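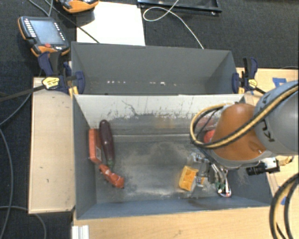

Eggplant and a few other items in a gray metal bin

Re: [supporters-list] Foseck midfielder to Clastel - loan or permanent?

On the Clastel move, a list member wrote:

> Does anyone know if this is a loan or a full transfer? The radio said loan
> with an option, but the club page just says "agreement reached." I also
> heard Kawaguchi is off to Kuline as part of the same deal. Would be a
> shame if so, he's the only one who can take a corner.

It's a loan until the end of the season, with an option to buy. The club page was updated a little before noon and the wording is clear now. The option has to be taken up by the end of May or he comes back to us with a year left on his contract.

Kawaguchi is not part of it. Kuline did ask about him in December and were turned down. As far as I know they haven't been back, and he trained with the first team this morning.

For those who asked about numbers, I went through my own match notes. He played 166 league games for Foseck and scored 49 goals, which is a good return from midfield. Only 3 of those came this season, though, and he has started on the bench for most of the winter. I can see why he wanted to go somewhere he would play.

He can't play against us in the return match. That is in the loan terms, so no need to keep asking about it.

What worries me more is cover. We have two fit central midfielders left and a cup replay coming up. The coach said after the last home game that he would look at the youth side before spending money - I hope he means it, but I would still like to see one more body in before the window shuts.

Away tickets for Clastel are not on sale yet. I'll post here when they are.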